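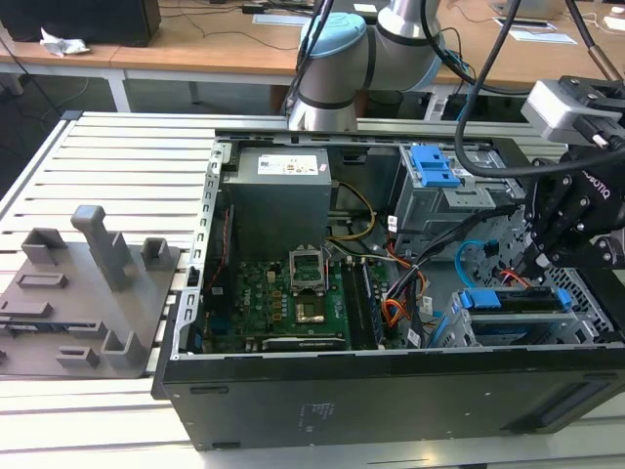

How often should I clean the dust out of a desktop computer?

Twice a year does it for most homes. If you've got a dog, a carpet or a wood heater (I've got all 3) then make it every couple of months, and do a quick wipe of the vents whenever you vacuum the room.

I do my big one in June, when it's too miserable to be in the garden anyway. Shut down properly, switch off at the wall, pull every cable and hold the power button in for a few seconds. Take a photo of the back first if you're like me and can never remember which speaker plug goes where!

Lay the tower on its side, take the panel off and put the screws in an egg cup. Touch bare metal on the case before you poke about inside. Then it's a soft paintbrush, a clean dry one, and a can of compressed air in short bursts with the can upright. Hold the fan blades still with a finger while you spray – they shouldn't be sent whizzing around. Do it near an open door or you'll be dusting the bookshelf next.

Please don't use the household vacuum inside the case. My neighbour Corina Sima swears by hers, but the static worries me, and I've seen a little jumper cap disappear up a nozzle and that was a whole evening gone through the bag.

Filters are the bit people forget. Mine slides out from underneath, gets a rinse in lukewarm water and sits on the dish rack overnight. It has to be bone dry before it goes back.

Sticky keyboard? Turn it upside down over the sink, give it a good shake, then go between the keys with a cotton bud barely damp with isopropyl. Same for the mouse. Parviz Ranjbar wrote in to say an old toothbrush is better for crumbs, and I've tried it since and he's right.

Next time I'll get onto the printer, which has been grinding again.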